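Chapter 7
Picking Irregular Pieces in Simulation

7.1 Introduction

The methods in Chapter 6 assumed that the shape of each object was known before the arm moved. A box or a tin can be stored as a model, matched to the camera view and gripped at points chosen in advance. Broken material does not allow this. No two fragments have the same outline, and a useful grip on one may fail on the next.

This chapter follows a study by Frimpong and Yusof, who trained a picking policy wholly on rendered views and then tested it on a real arm. The renderer, Arance, draws each view with a new choice of surface texture, light and camera position. Fragments are placed in a shallow dish, and the dish need not lie fully within view. The policy receives a single colour image and returns a grip point and an angle.

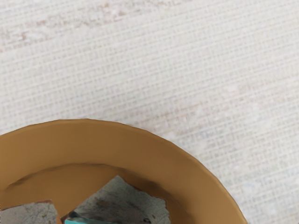

Two design choices need comment. First, the background was varied as widely as the fragments. In an early trial the policy had learnt to find the dish by its contrast with one plain table colour, and it failed when the table was changed. Secondly, partial views were kept in the training set. A policy trained only on whole objects tends to place its grip near the centre of whatever it can see, and with a partly hidden piece this point may be close to the true edge.

The real test consisted of 412 attempts. Of these, 258 ended with the fragment lifted and held for 2 seconds; the other 146 + 8 are divided in Section 7.4 into 146 failed grips and 8 attempts stopped by the operator. Stopped attempts are counted as failures throughout, giving a success rate of around 63 per cent.

Section 7.2 sets out the rendering procedure. Section 7.3 deals with the loss function and the sampling of grip angles. Readers who have not met domain randomisation should first read Section 5.3, as its notation is used here without change.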